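Rolwood quarry extension – who's going to the march in Sollby?

Sollby Town Talk > Local Issues

dender_dweller
So the petition against the Rolwood quarry extension closed last night with 3,568 signatures, which is more than I ever thought we'd get! The march starts at 6 pm from the old bus station, goes down Mill Street and ends outside the county offices. Who's in? I'm bringing my neighbor and both her kids.

gravelpit_gus
I'll be the grump. I've driven trucks out of that quarry for years and the extension is 97 jobs. My brother-in-law has one of them. What do you march people want him to do, make candles?

dender_dweller
Fair question, and I don't want anyone out of work. But the new pit comes right up to the Dender, and half the wells on my road are fed from there. I went to the hearing in June and asked what happens if the wells drop. They said they'd "monitor." Monitor and then what?

porchlight77
I signed but I'm not marching. Last time the road was closed for two hours and I missed a dentist appointment I'd waited months for. Can't we just email the county?

mossy_acres
We did email the county. They logged 1,079 comments and I got the same form letter back three times – same typo in it too. I'm walking.

gravelpit_gus
The Domański report says the water table is fine. Has anyone on here read it or are we just going by yard signs?

mossy_acres
I read it, Gus, all of it, over two evenings. It covers the old pit. The new one gets four paragraphs near the back and one map you can't zoom in on.

gravelpit_gus
OK, I didn't know that about the map. Still think you're wrong about the jobs.

tallpine_terri
I'll be there, and I can fit three more in the car from the north side if anybody needs a ride (message me, I don't check this thread much). I'd like us to keep it friendly with the quarry folks this time. Some of the shouting last year was ugly, and it was our side doing it.

Couple of pics from me, the wooden block tower both times:
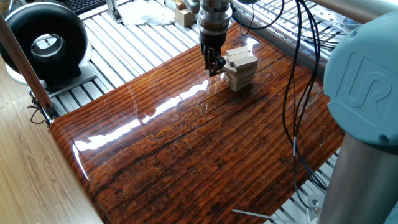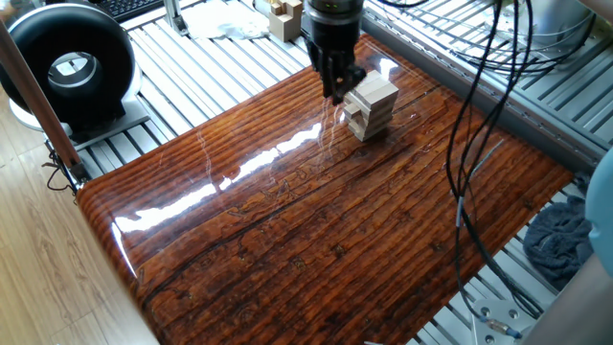 Anyway, back to the march. Does anyone know if we're allowed drums past the library? Last year we got told off at the corner and then it was fine half a block later, so I have no idea what the rule is.

porchlight77
No drums until you're past the library, I think. It was on the permit last time.

dender_dweller
Yep, same permit wording this year. Terri, put me down for one seat, my neighbor's car is full now. And Gus, come and stand with us for ten minutes, you can hold a sign that says whatever you want.

gravelpit_gus
It'll say 97 JOBS and it'll be bigger than yours.

mossy_acres
Bring it! Meet by the ticket window at quarter to six.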